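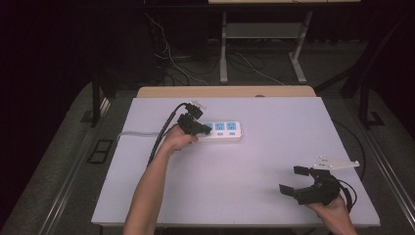 **Proltura Community Workshop | Fixtures & Power Group**

Minutes, October meeting, started at 6 and ended when the coffee did

I'm taking notes again, so please forgive the handwriting I'm typing these up from. If I got your point wrong, write it on the sheet by the door and I'll fix it next month.

**1. Last month's minutes**

Read, sort of. Two corrections: the shelf brackets came from Davon and not from Prukon, and I spelled "grommet" three different ways. Both fixed. Approved.

**2. Power strips for the benches**

This was the big one and it took up most of the hour! We had a white strip out on the white table, the kind with three light-blue socket faces in a row and a little blue switch under each one, and most of the talk went round and round that.

What people like about it: every socket has its own switch. At the moment, if you want to turn off the glue gun at the shared bench you kill the lamp and everybody's phone charger too, and then there's shouting. I'm very much in favor of the separate switches, and I said so (more than once, I'm told).

What people don't like: three sockets isn't many. The sewing corner said flat out they'd fill it before anybody sat down. The model builders said three is plenty and that the more sockets you give people the more junk gets plugged in. We went back and forth on this for a good while and I stopped writing for part of it.

There was also a side discussion about the color. Blue on white is easy to find on a dark bench, but our pale tabletop is a different story, and a white strip on it doesn't exactly jump out at you. Somebody suggested a stripe of tape along the front. Somebody else said tape gets gummy by spring. Left open.

Agreed: strips with a switch for each socket on all the shared benches. The sewing corner can have a second one if they ask for it.

*To do: me, get a price from Davon and one from Prukon before the next meeting.*

**3. Where the strip goes**

Three spots were suggested:

- flat on the table toward the back, with the cord going off the left side
- screwed to the underside of the tabletop
- up on the wall behind

Under the table lost right away. You'd have to crawl to find the switch, and two of us have knees that don't do that anymore. The wall got some votes, but the cords would hang down in front of whatever you're working on.

So it's flat on the table, toward the back. I'd still like it fixed down somehow so it can't wander when you tug on a plug. Velcro was mentioned, and so were screws, and there was a small gasp at the idea of putting screws in the white top. We'll try the velcro first.

Cord to the left at every bench, please! If we all do it the same way, we can stop playing the game of following a cord with one finger to see where it ends up.

**4. Cables on the floor**

The tangle on the floor by the metal-legged table came up, as it does every single month. I'm putting it down as its own item this time so it can't be skipped. The floor is dark, there are a lot of cables, and it's exactly the sort of place where a foot goes.

Ideas: a tray clipped along the back legs, a fabric sleeve, or just unplugging the lot and putting back only what we use. Everybody liked the last one best. It's free, and I suspect we'd end up with a bag of leftovers.

While we're down there, keep the floor vent on the left side clear. No boxes on it, no coats on it.

*To do: everyone, come 30 minutes early next time and bring a flashlight.*

**5. The white tabletop**

Short one. We all like it. It's bright, you can find a dropped screw on it, and it makes the corner feel bigger. There's a feeling that it should stay a clear surface and not turn into storage, so whatever you bring to it goes home with you or back on the shelf. Mugs are allowed if they're on something.

The request for a second white top was put off until we know what the strips cost.

**6. Money**

We have 377 dollars left in the fixtures pot. The Ntuli grant gives us 600 more, but that has to go to electrical stuff only, so the strips and the cable tray can come out of it and the velcro probably can't (I'll ask). The full wish list for the room, with new lighting and everything, came to 2166 dollars when I added it up, so we're doing the benches now and dreaming about the lights later.

Nobody objected to spending the grant on strips first.

**7. Anything else**

- The label maker is back! It needs a new roll.
- Can we please have a hook for the extension cords. Yes, we can. I'll bring one.
- Somebody asked if the strips could be left switched on overnight. No. Last one out flips every switch and then pulls the plug.
- The name for the back corner is still not settled, and I'm not reopening that here.

Next meeting is the same time and same room. Prices from both shops will be on the table, and I'd like to get through item 3 a bit faster if the velcro behaves.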